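4 Security alerts and checkpoint notices

4.1 Purpose of this section

Section 4 covers the set-up of the Vangate alert desk for transport operators whose staff buses use public roads in areas under a police or army warning. It applies to release 5 of the desk software. Operators still on an earlier release should follow the May supplement.

The desk receives notices from three kinds of source: the police liaison line, the road authority feed and the operator's own drivers. It doesn't judge whether a notice is correct. That decision stays with the duty officer named in 4.2.

4.2 Naming the duty officer

1. Sign in with a supervisor account and open Posts.
2. Choose the depot. The Brilstead depot is set as the default on a new installation.
3. Enter the name and telephone extension of the duty officer. The pilot installation lists Periklis Andreadis on extension 2517.
4. Enter a deputy. The form can't be saved with this field blank.
5. Press Save and wait for the post to turn green.

Note: A duty officer may hold one post at a time. If the same name is entered at a second depot, the first post is closed and its open alerts pass to the deputy.

4.3 Connecting the police liaison line

1. Obtain the line key from the liaison office in writing. Keys are not given by telephone.
2. Open Sources, then Liaison, then Add.
3. Type the key in full, with hyphens.
4. Set the port to 1332.
5. Press Test. A test notice marked EXERCISE should reach the desk within 29 seconds.
6. Acknowledge the test notice. The line remains in test mode until this is done.

Caution: Do not forward a test notice to drivers. The word EXERCISE is removed by some older handsets, and the message will then read as a live warning of an attack or a closed road.

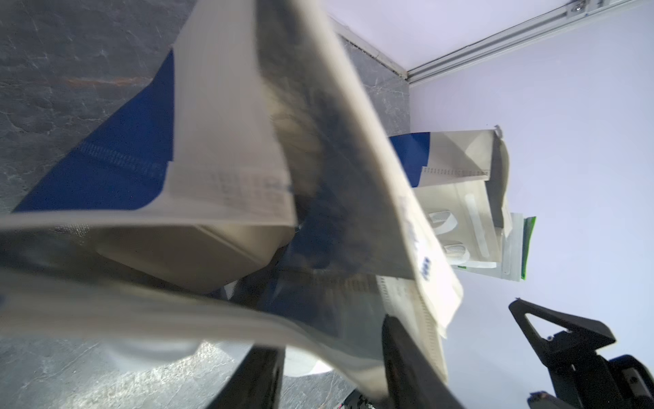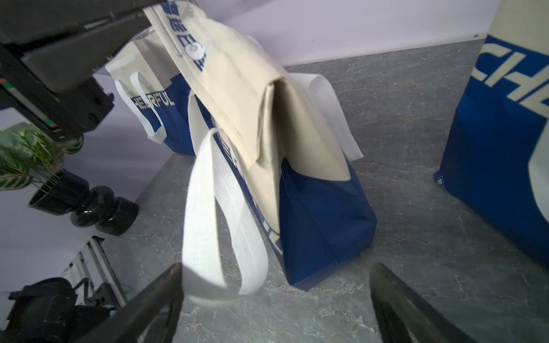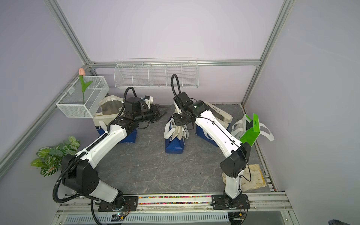

4.4 Alert grades

Every notice is given a grade when it arrives. The grade sets who is told and how fast.

Grade A: attack or explosion reported on or beside a listed route. All vehicles on that route are told to stop at the nearest safe point. The duty officer's handset sounds until answered.

Grade B: road closed by police or army, no attack reported. Vehicles already past the last turning are contacted one by one.

Grade C: new or moved checkpoint. Drivers receive a text message at their next scheduled stop.

Grade D: general warning with no road named. Shown on the desk only.

A notice can be raised by the duty officer or the deputy. It can be lowered only by the duty officer, who must type a reason.

4.5 Entering a driver's report

1. Open Reports and select the vehicle.
2. Record the place first, using the kilometre post or the nearest named junction.
3. Record what the driver saw or heard. Keep this apart from what the driver was told by others, which goes in the second box.
4. Leave the casualty field empty unless a figure has come from the police or a hospital. Enter the source beside it.
5. Press Send to desk.

Note: Reports can't be edited after sending. To correct one, enter a new report and quote the number of the first. Both are kept.

4.6 Passenger lists

Lists of police, army or court staff travelling on hired buses must be held in the sealed folder and not in the general timetable. The Clundico import tool places all lists in the general timetable unless the box marked Restricted is ticked before the file is chosen. Ticking it afterwards has no effect on a file already loaded.

If a restricted list has been loaded in error, delete it, empty the recycle store and record the time in the desk log. The Giannakopoulos archive module copies the timetable every hour, so the archive must be checked as well.

4.7 Closing an alert

1. Confirm with the source that the road is open or the warning withdrawn.
2. Enter the name of the person who confirmed it.
3. Press Close. Drivers are sent the all-clear in the order in which they were stopped.
4. Print the alert sheet and have it signed by the duty officer before the end of the shift.

Alerts left open at a change of shift are passed to the incoming officer and shown in amber until acknowledged.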